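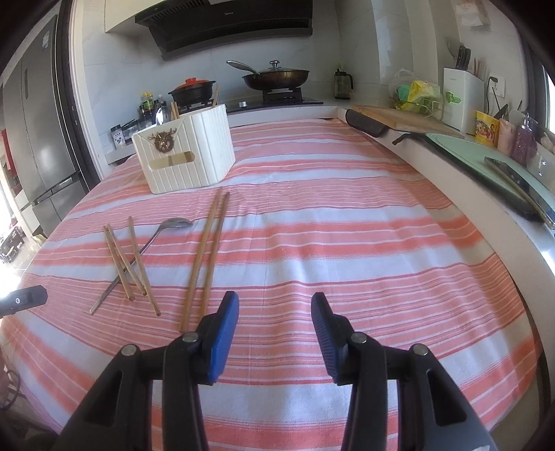 Besteckbox mit Hirschkopf: mein Bericht nach einem Winter

Veröffentlicht am 27. Februar 2025

Seit einigen Monaten benutze ich in meiner Küche eine weiße Besteckbox, und weil ich vor dem Kauf selbst lange nach einem ehrlichen Bericht gesucht habe, schreibe ich jetzt einen. Deutsch ist nicht meine Muttersprache, ich bitte also um Nachsicht, wenn ein Satz etwas steif klingt.

Gekauft habe ich die Box im Haushaltsladen Meritberg. Im Regal stand sie zwischen vielen runden Bechern aus Edelstahl, und sie ist mir wegen ihrer Form sofort aufgefallen. Die Seiten haben senkrechte Rillen, vorne gibt es eine Linie wie bei der Klappe von einem Briefumschlag, und darauf sitzt ein bronzefarbener Hirschkopf mit Geweih. Über den Hirsch kann man streiten. Meine Schwester findet ihn kitschig, ich mag ihn. Er passt vielleicht besser in den Dezember als in den März, aber ich lasse ihn das ganze Jahr stehen.

Was kommt hinein

Bei uns wird oft mit Stäbchen gegessen und auch mit Stäbchen gekocht. In der Schublade war das immer ein Ärger. Die langen Kochstäbchen lagen schräg, die kurzen rutschten darunter, und die Löffel mit langem Stiel verhinderten, dass die Schublade richtig schließt. Die Box steht jetzt hinten auf dem Esstisch, der bei uns direkt vor der Küchenzeile ist. Vom Herd aus brauche ich nur einen Schritt. Wenn im Wok etwas anbrennen will, ist das ein echter Vorteil.

Kurze Stäbchen aus hellem Holz stehen gut darin und schauen oben genug heraus, dass man sie bequem greifen kann. Löffel aus Metall gehen auch ohne Probleme. Mit den langen braunen Kochstäbchen bin ich weniger zufrieden. Sie passen zwar hinein, aber sie lehnen sich weit nach außen, und wer am Tisch vorbeigeht, bleibt leicht mit dem Ärmel hängen. Zweimal ist mir das passiert. Die Box selbst ist dabei stehen geblieben, nur die Stäbchen lagen auf dem Boden.

Der Griff

Unter dem Hirschkopf ist ein waagerechter Schlitz mit runden Enden, der als Griff dient. Ich hatte zuerst gedacht, das ist nur Dekoration, aber ich benutze ihn fast jeden Tag. Man fasst mit den Fingern hinein und zieht die Box näher zu sich. Zum Tragen nehme ich trotzdem lieber beide Hände, besonders wenn sie voll ist. Mit großen Händen ist der Schlitz wahrscheinlich etwas eng.

Auf einer Tischdecke zieht man die Box am besten nicht, sondern hebt sie an. Meine gestreifte Decke in Korallenrot und Rosa macht ohnehin gern Falten in der Mitte, und wenn man die Box darüber schiebt, kommt alles mit. Auf der glatten Arbeitsplatte gibt es diese Schwierigkeit nicht.

Reinigung

Die Rillen sehen schön aus, aber sie sammeln Staub und, wenn man die Box zu nahe beim Herd hat, auch Fett. In der ersten Woche stand sie bei mir neben dem Topf mit dem orangeroten Deckel, und das war keine gute Idee. Mit einem feuchten Tuch kommt man nicht in jede Rille. Ich nehme dafür eine alte Zahnbürste und etwas Spülmittel. Den Hirschkopf wische ich nur vorsichtig ab, ich wollte nicht probieren, wie viel die Farbe aushält.

Zum Ausräumen lege ich alles auf den Tisch, Stäbchen nach links, Löffel dazu, und wasche dann die Box von innen mit der Hand. Holzstäbchen sollten ganz trocken sein, bevor sie wieder hineinkommen. Ich habe einmal nicht gewartet, und nach ein paar Tagen roch es muffig. Das war mein Fehler und nicht der Fehler der Box. Eine Angabe zur Spülmaschine habe ich auf der Verpackung nicht gefunden.

Vergleich

Vorher hatte ich einen runden Becher von Grostomell. Der war leichter sauber zu halten, aber er ist mit langen Löffeln immer wieder umgekippt. Die eckige Form steht deutlich ruhiger. Im Becher drehte sich auch alles durcheinander, während sich in der Box die Ecken von selbst füllen: ein Löffel hier, ein Stäbchen dort. Eine Trennwand hätte ich mir trotzdem gewünscht. Die Paare muss man jedes Mal zusammensuchen, und wenn Gäste am Tisch warten, ist das ein bisschen peinlich.

Würde ich sie wieder kaufen? Ja, für kurze Stäbchen und normale Löffel auf jeden Fall. Für sehr lange Kochstäbchen würde ich ein höheres Gefäß suchen. Meine eigenen liegen inzwischen beim Kochen meistens einfach auf dem Tisch, und nach dem Abwasch kommen sie wieder in die Schublade, wo jetzt ja Platz ist.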